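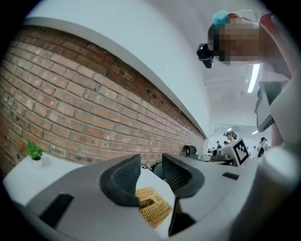
Pared de ladrillo, plantita verde y la cesta de mimbre.

Cambio en la oficina de Koratance, marzo. La idea era sencilla: mesas blancas, pared vista, alguna planta y cestas para que los trastos no anden sueltos. Presupuesto 640 euros, nos quedamos cerca. El ladrillo no se toca, desconchones incluidos, me gusta asi.

La maceta blanca, en la mesa, pegada al ladrillo. Riego poco. Si aguanta hasta verano compro otra para el lado de la ventana.

Las cestas: 4 en total, pedidas a Dasstead, 30 euros cada una. Tardaron bastante en llegar pero bien. Trenzado apretado, color miel, el borde redondeado. Van para cosas pequeñas, lo que acaba siempre rodando por la mesa. Sobre blanco quedan mejor de lo que pensaba, la verdad.
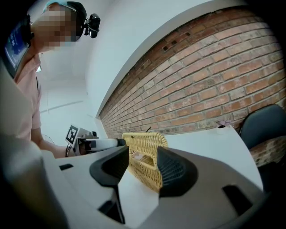 Vy Mai comenta: yo puse unas parecidas en casa y a los dos meses el mimbre soltaba pelusilla, pásales un trapo húmedo de vez en cuando y no las dejes al sol. ¿Las tienen tambien con tapa?

Con tapa creo que si, lo miro y lo pongo aqui. Faltan las fotos de la estanteria.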